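Minutes of the Tray Cell Maintenance Meeting
Durum site, Meeting Room 2, November 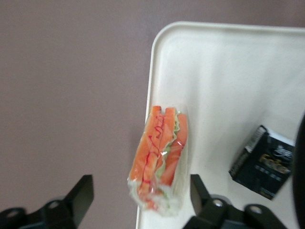
Tray cell, wrist camera view: wrapped sandwich and black carton on the white tray, fingers open.

Present: maintenance (two), controls, packing line lead, quality, stores. Apologies: production planning, who sent a one-line email reading "whatever you decide, not during lunch".

Meeting opened at 7:10 am. The chair noted that the previous minutes ran to six pages and asked for fewer adjectives. Previous minutes accepted with the word "catastrophic" struck from item 3.

1. Matters arising

Spare finger set. Stores confirmed the set has arrived from Lurkon. Stores also confirmed it arrived three weeks ago and was filed under F for "fork". Now relabelled.

Cable tie colour. Closed. The meeting agreed never to discuss it again.

2. Finger alignment

Maintenance reported that the left finger was closing ahead of the right by enough to nudge a sandwich along the tray before gripping it. Both fingers were taken off, the mating faces cleaned and the screws refitted with medium threadlocker. The old threadlocker had been applied by someone with a generous nature and took most of a morning to pick out.

After refitting, the cell ran 132 picks on wrapped sandwiches with one drop. Quality asked whether the drop was the cell's fault. Maintenance said it was a matter of perspective. Quality said it was a matter of there being egg on the floor. Recorded as a drop.

Agreed: alignment to be checked with the setting block at every change of fingers and at the start of each month. The setting block lives in the cell cabinet. It does not live in the maintenance ute.

3. Grip on film wrap

Controls explained that clear film is still the worst thing we ask the cell to pick up. It shines, it crinkles, and the gathered end gives the vision software ideas about where the sandwich stops. Last month it was picking by the tail, with the results described in the complaints folder.

The pick point has been moved toward the middle of the pack and the gathered end is now masked out in the recipe. Closing force has been turned down two steps. Packing reported fewer dented sandwiches and said the lettuce in particular was looking better for it. One member asked if we had a measure for lettuce. We do not, and quality was asked not to invent one.

Cartons are behaving. The only trouble is with those lying at an angle near the edge of the tray, where the wrist turns to meet them and takes its time. Controls will try a second approach angle. Packing asked whether the trays could simply be loaded straight. Discussion followed. Packing withdrew the question.

4. Camera

The wrist camera picture has gone soft again. Opinion was divided between a smeared lens cover, a loose focus ring and exposure set too long. Maintenance will do these in order of cheapness: wipe the cover, check the ring, then hand it to controls.

Wipes to be the lint-free ones from the blue tub. A shirt hem was mentioned. The chair asked that it not be mentioned again.

Lighting was left alone for once. Shadows on the tray are faint and the software copes with them. The proposal to add another lamp was put by the same person as last time and met the same fate.

5. Lubrication and service interval

The Benítez service sheet for our cell has the wrist joint greased every 2000 hours. Our log shows the last greasing at a reading nobody could make out, the page having been greased at the same time. Agreed to treat it as overdue, do it at the next shutdown and start the count afresh.

The log moves to the Roltik maintenance system from now on. The paper book will be kept for sentimental reasons and for the phone numbers in the back.

6. Fault 254

Fault 254 came up four times this month, always on restart after the guard door had been opened. The manual says "consult manual". Controls suspects the door switch connector and will swap it with the one from the spare door. If the fault follows the connector, we buy a new connector. If it stays put, we buy controls a coffee and start over.

Until then, operators are to close the door, wait for the green lamp and reset once. Resetting nine times in a row has been tried and is discouraged.

7. Actions

Maintenance: clean camera cover and check focus ring; grease wrist at shutdown; return setting block.
Controls: second approach angle for cartons; connector swap.
Stores: order a second spare finger set, file under G for gripper.
Quality: send the drop report to packing, without photographs.

8. Other business

Packing asked who has been eating the test sandwiches. The question was taken on notice.

Meeting closed at 7:55 am. Next meeting same time next month, in whichever room has chairs.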